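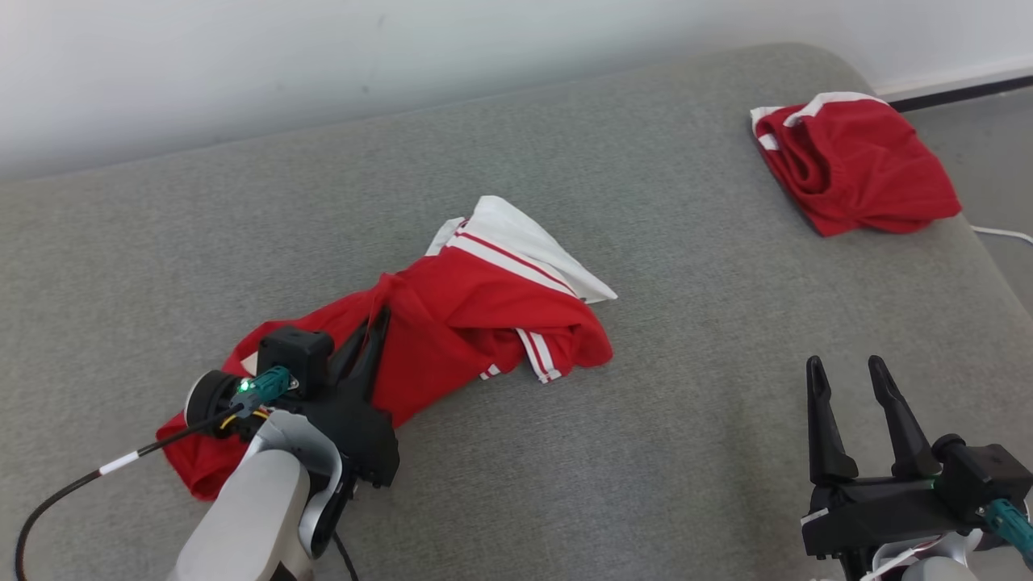
Winter party bookings open early this year

July 22, 2021

Bookings for our December family parties are now open. We normally wait until fall, but several schools and workplaces have already asked for dates, so the calendar went live this morning. Weekend afternoons go first, as they do every year.

There are two shows to choose from. The Pramholm Express is our train story for ages three to six, with songs, a parachute game and a short puppet section. It runs 55 minutes. Grovier's Lost Parade is new and is meant for ages five to nine. Ada Farina wrote it over the spring, and A-yeong Seo is playing Grovier, a bandleader who has mislaid his whole band. The children spend most of the show finding it for him. Expect noise – there are drums.

Both shows can be booked for groups of up to 300, counting adults. For larger rooms we bring our own sound system and a second host. For smaller rooms we need a clear floor area at one end and a power outlet within reach. Please tell us about stairs when you book. Last winter we carried the train set up to a third floor and lost a good part of our setup time.

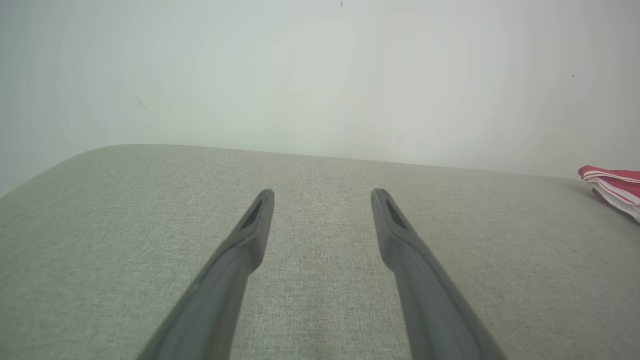 Gripper fingers, close up. Photo: Ju-won Kang

Hae-won Yeo is handling the calendar again. She will hold a date for 9 days without a deposit. After that it goes back on the list. If you need to move a confirmed date, write to her as soon as you know and she will try to swap you with another group.

Face painting and balloon modeling can be added to either show. Face painting needs one table and 2 chairs per artist, plus decent light. We no longer offer the foam machine indoors.

Jean Sutherland has updated the allergy sheet for the snack boxes, and it will be sent out with every confirmation. Please return it with the final head count.

Groups that booked with us last December keep last year's price if they confirm before the end of August – mention the name the old booking was under.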